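Hand-held gripper demos for cloth: more rooms or more takes?

mkessel_lab
Posted Sep 2, 2019
We finished the first pass on Prerkar, our clothes sorting policy. Training set is 1750 demos, all recorded with hand-held grippers in real homes. Pulling clothing out of deep compartments is still the weak spot.

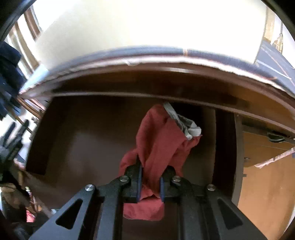
Adding rooms helped more than adding takes. With 16 homes the policy handled new furniture far better than with the same number of demos from one home.

tallgrass
I don't buy that yet. Your one-home set was recorded by one person. You changed two things.

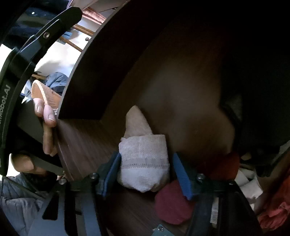
We had the same problem on Flomby in June - the operator mattered as much as the room.

mkessel_lab
Fair point. Santosh Pal is rerunning it with operators matched.
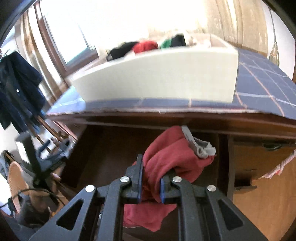

How many test trials per home?
We ran 15, with new garments each time.

tallgrass
That's thin for cloth. I'd want 100 before comparing anything.

dovetail9
100 is a lot of folding. I'd take fewer trials and score the grasp and the placement separately.

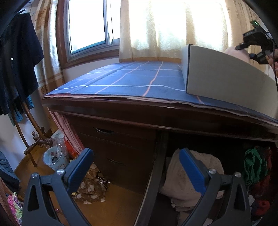 Mutiso does it that way and the failures are much easier to sort. Most of ours were bad grasps in shadow.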